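Plurnov Releases Matte Surface Coating for Shared Work Tables

Gadik, January - Plurnov, a maker of coatings for commercial furniture, has released Rebane, a two-part water-based topcoat for work tables in schools, clinics, laboratories and shared offices. The coating is supplied in white, pale gray and clear. It can be applied to new tops at the factory or to existing tops on site.

Rebane replaces the company's earlier single-part product, Closen, which will remain on sale in clear only until current stock is used. Existing Closen tops can be recoated with Rebane after light sanding. Tops finished with wax or oil must be stripped first.

The change to a two-part formula was made to shorten the time a table is out of use. A top coated with Closen could not be returned to service for several days. A top coated with Rebane accepts light use after 10 hours at normal room temperature and full use after 30 hours. Cold or damp rooms lengthen both times, and the data sheet includes a table of corrections.

"Most of our calls are from buildings that cannot close a room for a week," said Samina Arain, head of product at Plurnov. "They want to coat after the last class and have the tables back with as little rescheduling as possible. The cure time was the first thing we worked on. The finish came second."

The finish is low sheen. Gloss tops reflect overhead lights and are tiring to work at for long periods, but low-sheen coatings have a rougher surface at small scale and tend to hold marks from rubber, pencil and shoe soles. Rebane uses a finer matting agent than Closen, and the dried film is harder. Scuffs still occur on white tops. Most can be removed with a damp cloth and mild soap, and deeper ones with the cleaning paste sold alongside the coating.

Plurnov tested the coating over one school year on 107 tables in four buildings. Tables were inspected at the start and end of each term for wear, staining, edge chipping and change in color. At the final inspection, 80 of the tables needed cleaning only. The remainder needed local repair, in most cases at the front edge where chairs had been pushed against the top. No table in the trial was recoated in full.

Si-woo Yeo, who ran the trial, said the edge damage led to a change in the instructions. "We had been treating the edge as part of the top. It now gets its own coat, applied first and left to set before the flat is done. That adds one step and some waiting, and it should be allowed for in the work plan."

White was the color most often requested by trial sites, mainly for rooms where small parts are sorted or where spills need to be seen quickly. Pale gray hides marks better between cleanings and is the company's suggestion for dining and craft areas.

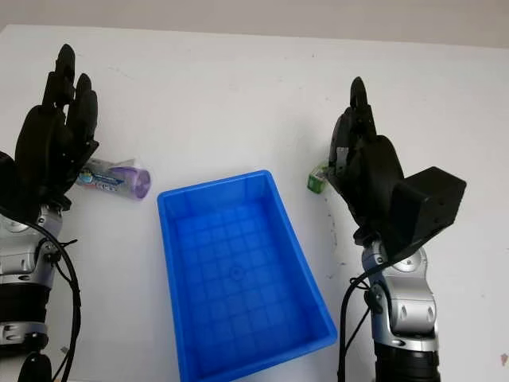
Application and Supply

Rebane is applied by foam roller or low-pressure spray. Two coats are required on new tops and one on sound, sanded Closen. The two parts must be mixed by weight, and mixed material must be used within the working time printed on the can. Material that has begun to thicken should not be thinned with water. It should be left to harden in the can and disposed of under local rules.

The surface must be clean, dry and free of silicone polish, which causes small craters in the wet film. Rūta Mets, technical support lead, advises a test patch on any top whose cleaning history is not known. "Polish is the cause of most failed coats we are asked to look at," she said. "A patch the size of a hand, left overnight, will show it."

The coating is not intended for outdoor use, for floors, or for surfaces that will be in contact with hot pans. It is not a chemical-resistant finish for work with strong solvents - customers with that requirement should contact technical support before ordering.

Rebane is available now through Plurnov's existing dealers in small and large kits. Each kit contains both parts, a mixing stick, a foam roller and printed instructions. Color cards and the full data sheet can be requested free of charge. Training for site crews is offered at the Gadik works and is booked through Povilas Luik in customer services.

Press contact: Leire Pastor, Plurnov Press Office, Gadik | © Plurnov. All rights reserved. | Back to top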